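Bread notebook, March 2020

A quiet Saturday in the shop kitchen, the kind I like best, with the radio low and the door propped open and time enough to write things down properly for once. The question left hanging from February was why the Flindthorpe sandwich loaf keeps going gummy in the middle when the same dough behaves so nicely in the Jurach oven. I had blamed the flour, then the tins, and then (unfairly, I think) the person writing this. 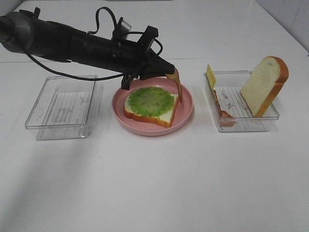

Dough first. I mixed 3 batches at the usual salt and changed only the water, and I let the bulk rise run longer than the old card says, until it wobbled when I nudged the tub. The driest batch was a pleasure to shape and a bit of a disappointment to chew. The wettest one stuck to everything I own. For judging slices I still like a plain round plate with a raised rim, like the pink one, since it keeps the crumbs together where I can rub them between my fingers and see whether they roll into little balls. Gummy bread rolls up at once. Good bread just falls apart, bless it.

The middle batch won, no contest, and it also smelled the best, though I know that is not a measurement. I left the loaves on the rack far longer than I wanted to, and I do believe that half of our trouble at Flindthorpe has been plain impatience. We cut too early there, every time, because people are waiting at the counter and the smell makes fools of us all.

Sliced the middle batch at 50 minutes out of the oven, and again after lunch. The early slices dragged on the knife and left a smear. The later ones came away clean.
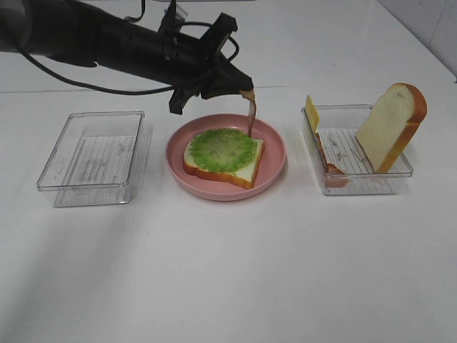
FILLINGS AND KEEPING

Thin ham is kinder to this crumb than thick, I find, and it wants butter under it right to the corners, or the bread goes damp by the time anyone sits down to eat. Mustard goes on the meat, please, never straight on the bread. I tried the Sepúlveda pickle as well and it is lovely stuff, but it soaked through before I had finished my tea, so it had better go in a pot on the side.

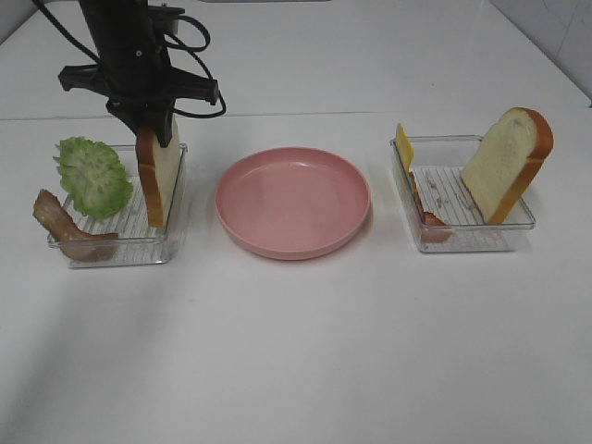
Bread on edge in the clear tray, lettuce to the left.

Still to do: bake the middle batch again in the Flindthorpe oven with the shelf one notch lower, and take the new card over to Mustberg so we are all working from the same sheet. Order more parchment. The big tub has a crack near the handle and should not be used for the overnight dough until I have had a proper look at it.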